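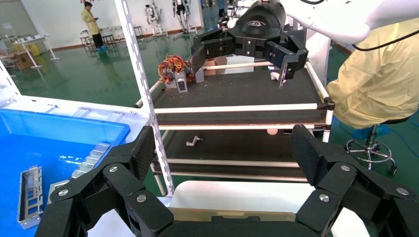
Section 4. Starting a shift at the cart

Welcome to the fun part! Sections 1 to 3 got the Tresum arms mounted and talking to each other, and now you get to put them to work. If you used to pick parts by hand at Dakport, you already know more about this job than the robot does, so trust your eye.

1. Put on your gown and shoe covers before you step onto the green floor.

2. Check the bin and both shelves. Flat brackets go in the bin. Small parts go on the mats with space between them, so the fingers can open all the way.

3. Tuck in loose wires. A bundle that hangs over the front rail will get caught sooner or later (ask Bent Thorlacius, he has untangled plenty).

4. Turn the key to READY and wait 15 seconds. Both grippers open fully. Keep your hands behind the rail while they do.

5. Press TEACH and guide the arm to the first part. Go slowly! It remembers your path, wobbles and all.

6. Press RUN. Stay for the first 4 picks, then take your stool or move on to the bench.

CAUTION: Never reach into the bin while the lamp is amber. Press HOLD first, and wait for the lamp to go white.

NOTE: Shiny metal can confuse the wrist camera. If the arm hesitates over a bracket, press HOLD and turn the part a little. This fixes most of it.

What changes for you

The old picking sheet asked for 900 parts a shift, with all the bending that went with it. The sheet is gone. You now teach, check and sort out the odd ones, and the new rotation gives everyone time at the bench. Zodwa Kekana's crew moved over in January and has already written 70 paths, some of them really clever. Please add yours to the shared folder, and put your name on it!

Questions about rotation go to Snædís Mikkelsen. For a stuck gripper, see Section 5.

Revised 09/08/2025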